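Notes from the Tustville Walking Club

I missed the last newsletter because I was moving house, so you get a double helping from me this time. Sorry! My boots are still in a box marked KITCHEN and I have been walking in an old pair with a split heel, which I do not recommend to anyone with more than three miles ahead of them.

First, the Laltcombe loop. We had a wonderful turnout for it, helped by the fact that the bakery at the trailhead has started opening at 7 on weekends (get the cheese rolls, they go fast). The first stretch is muddier than I remember it, especially past the second gate, where the creek has decided to use the path as a spare bed. We ended up walking single file along the fence and hanging on to each other's sleeves. After that it's a steady climb, 771 feet if you believe my watch, and then you come out on top with the whole valley laid out and the wind trying to take your hat.

Tassanee Phromma led the back half and picked a different way down from the one I had planned — through the old orchard and out by the Valent road. It was much better than mine. There were still apples on the ground and a couple of very relaxed horses, and it brings you out right by the bus stop if your knees have had enough. I have already asked her to lead it again in the spring.

A few people asked what I carry, so I'll just tell you. Water, more than I think I need. A spare pair of socks in a sandwich bag. A thin rain jacket, even when the sky is blue. Band-Aids, a pencil, a paper map, and whatever chocolate survived the week. I used to bring a folding stool and I stopped, mostly because I never once unfolded it. If you're new, don't go out and buy a whole lot of gear! Come on one of the short walks first in whatever shoes you already own and see what bothers you. For me it was the socks, every time.

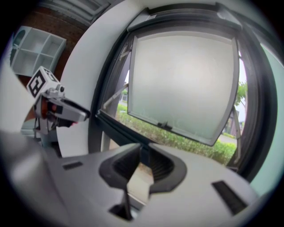 Coming up in December

The Barredo river walk is on Thursday, and it's the flat one, so bring your mother, bring your neighbor, bring the friend who says she hates hiking. We meet at 9:30 in the lot behind the library. The path is paved as far as the footbridge and packed gravel after that, and it's fine for strollers if you don't mind a bit of rattling. It's out and back, so you can turn around whenever you like.

If you're coming by bus, take the 12 and get off at the stop before the bridge. The stop after it looks closer on the map, but there's no sidewalk and you'll be walking along the shoulder with trucks going by. I did that once and I was in a bad mood until lunch.

Lunch, by the way, is soup at my new place, boxes and all. Let me know if you're coming so I can work out whether I need the big pot. There will be one lentil and one chicken, and if somebody wants to bring bread I won't say no.

Odds and ends

The club page was giving everybody a 404 for most of last month. That was me. I renamed something I shouldn't have, and it's back now, with the walk list where it used to be. If you saved a link to the old route maps you'll need to save it again.

I still have a green wool glove, left hand, from the Laltcombe walk. It's been washed.

Dues are the same as last year and you can pay me in person or drop an envelope at the library desk with your name on it. Please do write your name on it this time.

See you at the river!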